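Okay, I have become a person with opinions about folding napkins. A thread, because my sister Uzma has stopped answering my texts about it.

1/ Background: we're feeding 60 people on Saturday for my aunt Shagufta's retirement lunch, and I offered to do the cloth napkins. All of them! I thought it would take one evening and a podcast. I'm on evening three and having the best time.

2/ Most of the pile came from Letay Degefa, who used to cater and never throws out a good piece of cotton. The rest I cut from a tablecloth I found at the Lirklow flea market for 12 dollars. It had one stain near the middle and I just cut around it. Best 12 dollars of my summer.

3/ Wash them first. Wash them twice if they're new. I skipped this on the first batch, folded everything beautifully, then washed one to check the color and it came out a whole different shape. Back in the machine they all went.

4/ Iron while they're still a little damp. I know, I know, everybody's grandmother said this. Mine did too and I ignored her for thirty years. The corners lie down flat and stay there, and you can stop fighting them.

5/ Now the fold. I tried the fan (cute, falls over), the bishop's hat (Areeba can do it in her sleep, mine look like sad boats) and the pocket one where the fork goes in. I landed on a plain half fold, then half again, with the top flap left a bit loose so it drapes. So simple, so pretty on a white plate!

6/ The thing that makes the half fold work is the crease. Get a fingertip right down into the fold and run it along to the end before you press. If you only pat the top, the layers slide and you get a fat side and a thin side — ask me how I know.

7/ Color! I wanted all white and I'm so glad I got talked out of it. The pale greeny-blue ones are my favorites by a mile. Sort of toothpaste, sort of old swimming pool, and you can see the weave when you get up close. I could look at a stack of these all day.
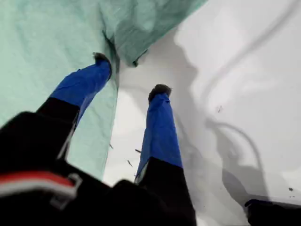 8/ Frayed corners: leave them or fix them? I've been tucking the small ones under and leaving them be. Anything longer than a fingernail gets a few stitches. Sumaiya says to run a zigzag around every edge and she's probably right, but she also owns a much better sewing machine than I do.

9/ Storage, for anyone doing this ahead of time. Stacks of 5, folds all facing the same way, in a flat box with a clean pillowcase over the top. Don't stand them on end, they slump. Don't use rubber bands either, they leave a dent right across the front.

10/ Still to do tonight: the last dozen, plus a few spares in case somebody's kid finds the beet salad. If you have a fold you love that survives a car ride, please send it to me. I've got the iron on and a full pot of tea.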